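Notes for the Rikden bench, 2025-02-10. Comparing the Bruteck and Kereama grippers on open cans.

- Set the opening width before lowering. Start at 40 mm.
- Lower straight down, then open against the inner rim.
- Tie back any cable that loops near the wrist.

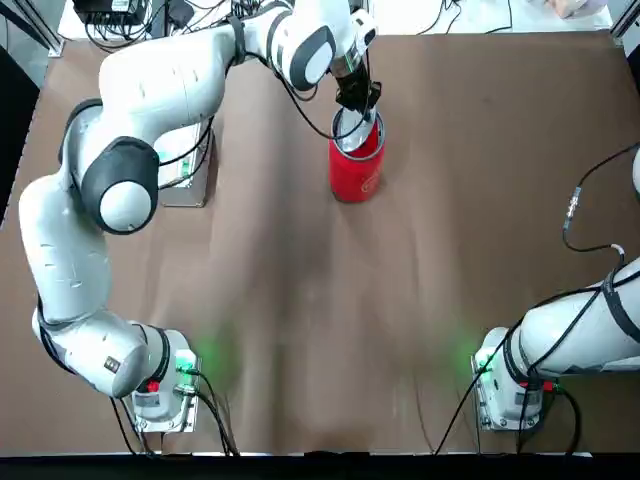
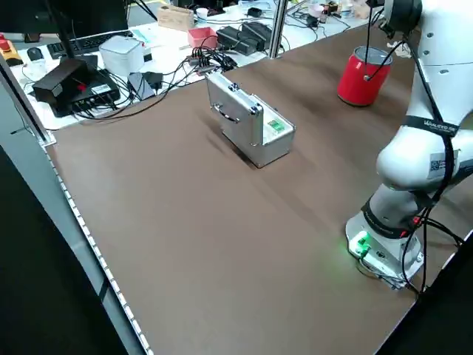
### Filed under: Grippers and Fingers

Repeat each pick 13 times per gripper and log the slips. Wipe the fingertips between sets. If the can tilts, cut the speed and check the wrist angle before changing the force.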